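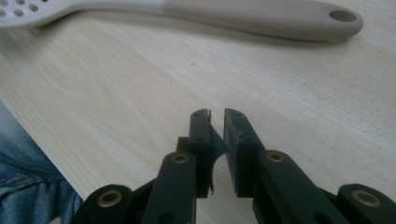
Como a madeira guarda a idade da árvore

Texto: Yolanda Vidal
Caderno de Ciências Dorora, leitura para 9 a 11 anos

O tronco de uma árvore cresce de duas maneiras. Na ponta dos galhos, ele cresce em comprimento. Debaixo da casca, cresce em espessura. O crescimento em espessura acontece em uma camada muito fina de células chamada câmbio. O câmbio produz madeira para o lado de dentro e casca viva para o lado de fora.

Um prego colocado no tronco a um metro do chão continua a um metro do chão muitos anos depois. O tronco engrossa nesse ponto, mas não estica. Aos poucos, a madeira nova pode cobrir o prego.

O que é um anel de crescimento

Em lugares com estações bem marcadas, o câmbio não trabalha sempre no mesmo ritmo. Na primavera há água e luz, e ele produz células largas, de parede fina. Essa parte da madeira costuma ser clara e se chama lenho inicial. Mais tarde, o crescimento fica lento e as células saem estreitas, de parede grossa. Essa parte costuma ser mais escura e se chama lenho tardio.

Uma faixa clara e uma faixa escura formam um anel. Em geral, um anel corresponde a um ano. O mais antigo fica no centro do tronco e o mais novo fica perto da casca. Em regiões tropicais, onde faz calor o ano inteiro, os anéis podem ser difíceis de ver - em muitas espécies, é a estação seca que os marca.

Na reserva de Trastis, um tronco caído foi serrado e lixado para a contagem. Ele tinha 327 anéis. Outro tronco, chamado pelos guias de Vinell, tinha quase 451.

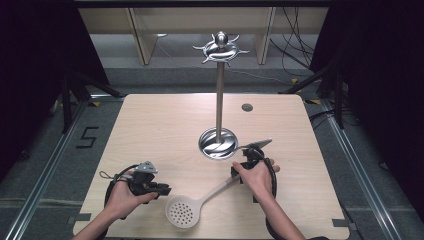

É possível saber a idade de uma árvore sem derrubá-la?

Usa-se um trado de incremento, um tubo oco com rosca na ponta. Ele é girado até perto do centro do tronco e retira um cilindro fino de madeira, onde os anéis aparecem como riscos. O furo é pequeno, mas é um ferimento, e por isso só pessoas treinadas fazem essa coleta.

O que a largura do anel informa

Um anel largo indica um ano favorável ao crescimento. Um anel estreito pode indicar seca, frio, ataque de insetos ou sombra de árvores vizinhas. Na amostra Faulkner, também de Trastis, há 6 anéis muito estreitos seguidos. Para descobrir a causa, é preciso comparar a amostra com outras árvores do mesmo lugar. Esse estudo se chama dendrocronologia.
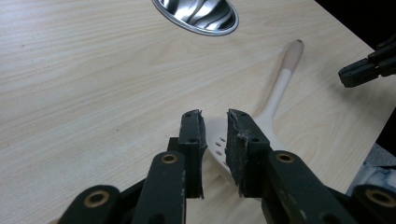

Os anéis têm forma de círculo apenas quando o tronco é cortado de través, como uma rodela. Se o corte segue o comprimento do tronco, cada anel aparece como uma linha, e o conjunto dessas linhas faz parte do desenho que chamamos de veio. O tampo da mesa tem linhas onduladas e suaves, com riscos um pouco mais escuros entre elas. Em uma tábua tirada bem pelo centro do tronco, as linhas tendem a ser retas e paralelas. Em uma tábua tirada mais perto da casca, surgem curvas e arcos.

Palavras do texto

Câmbio: camada de células que produz madeira e casca viva.
Lenho inicial: parte do anel formada no começo da estação de crescimento.
Lenho tardio: parte do anel formada no fim dessa estação.
Veio: desenho das fibras e dos anéis na superfície da madeira.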